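Re: [manip-learning] Harnavance handover policy, numbers and a few stills

On the list this October, the Harnavance group wrote:

> We trained on 2191 two-arm episodes collected at the Prestside bench and
> tested on 115 held-out trials. The wrist-view policy beats our fixed-view
> baseline by 20 points on the disc task. We believe this shows that wrist
> views alone are enough for arm-to-arm handover, and that the method is
> robust to background. Comments welcome.

Comments, then. I read the write-up twice and I don't think it supports either half of that last claim.

Start with the baseline. The fixed-view policy got one training seed and the wrist-view policy got 3, with the best one reported. I'd like to see all of them. Twenty points sounds like a lot until you ask how far apart the seeds are, and the write-up doesn't say.
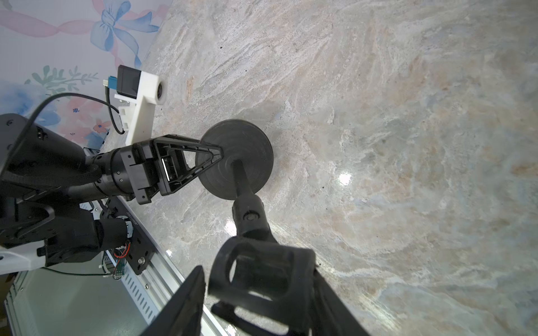
Then there is the question of what counts as a handover. The scoring rule says success is "both grippers in contact with the object at any time." That is a very generous rule. A policy that brings two arms together on the disc and then drops it scores the same as one that finishes the job. Please rescore with release by the first arm and a hold by the second. If the gap survives, I'll say so here.

On "robust to background" I am more doubtful still. All the episodes come from one bench, with the same floral wall covering and the same marble-look surface. Bows, flowers and ribbons are about as good a set of landmarks as a network could ask for. 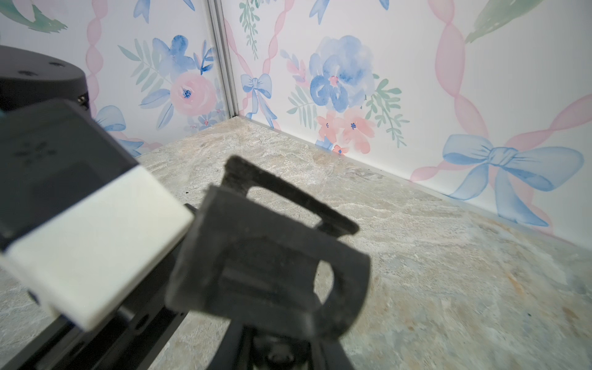

A policy could be finding its position from the wallpaper and hardly using the disc at all. You can check this cheaply: hang a plain sheet over the walls and run the same 115 trials again. The Mabaso people did this with their drawer task and posted the bad result along with the good one, and I trusted the rest of their paper more for it.

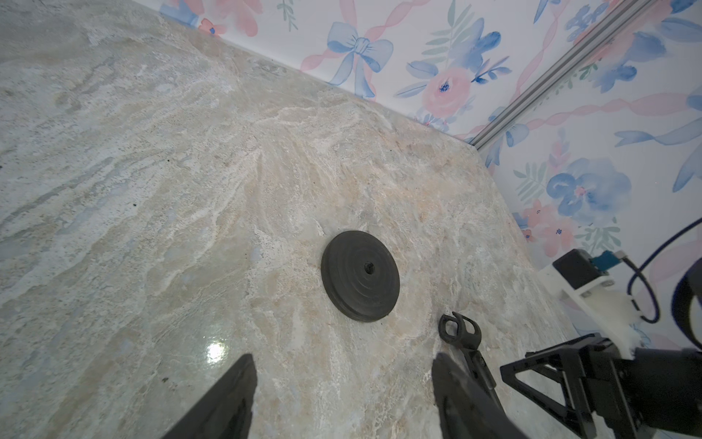 Wrist view, Prestside bench: disc on the counter, second gripper at right.

Views like that one also have the other arm in them, plus a camera mount. So "wrist views alone" still gives the policy a look at where the partner is — fine as a design choice, but it should be in the text, with a run where the partner arm is masked out.

I'm not saying the method doesn't work. I'd run it on our Fornia setup if the weights and the per-trial logs were posted. Are they going to be?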